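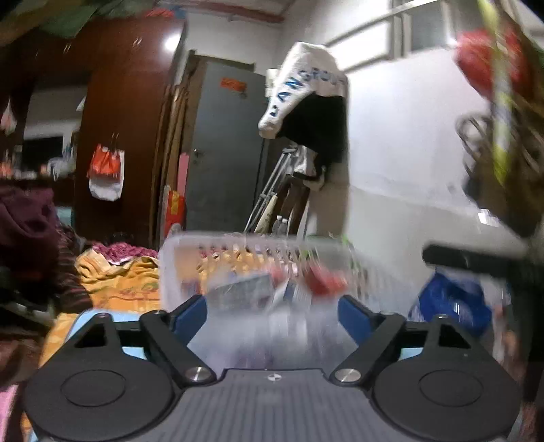 I have never trusted the people who tell you a room can be sorted in a weekend. They have a before and an after, and the after always has one plant in it. My room has a wardrobe that came with the building, bags hanging off the side of the wardrobe, and boards leaning against the wall that were supposed to be shelves by October.

The latest method to reach me is the Bognár method, by way of Réka Gulyás, who lent me the book and keeps asking how far I've got. You empty every small thing you own into containers, one kind of thing per container, and you live out of the containers for 70 days. Whatever you haven't reached for by then, you don't need. Fine. I reached for the crutches zero times last year and I'm still not getting rid of the crutches. Have you priced crutches?

My other complaint is that "one kind of thing" is never explained. Is a charger the same kind of thing as a battery? The book says to trust your hands. My hands would put everything back in the plastic bag it came out of.

Still, I said I'd try it, so I cleared the blue table and started there. A see-through tub for bits and pieces, which I have to admit is better than a tin, as I can tell what's in it without tipping it all out. Then the white basket with the slots, which the book would call "transitional" and I would call the place where things go when I've stopped thinking.

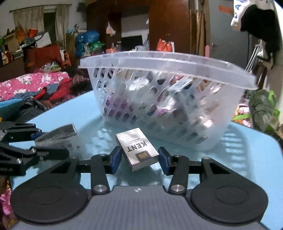
Cigarettes get no chapter at all. There are 3 pages on scarves and nothing on where a pack of Kents is meant to live in an orderly home. Mine lives on the table. I tried it in the basket and went looking for it twice in the same evening, so back out it came.

Clothes are worse. The book wants them all on the bed, in one heap, so that you "meet" them. I met them. They are red and blue and dark, and they were still sitting on the pink quilt when I wanted to go to sleep, so I met them again on the chair. Dada, who has shared enough rooms in Estham to have opinions, says the heap is the method and the rest is typing.

I priced the matching boxes too. Guvirwood sells a set of 2 with lids for more than I paid for the table. No thank you. An ice cream tub closes just as well.

I'll give it until the basket is full. At the moment there's space for one more layer, or two if I move the hairbrush.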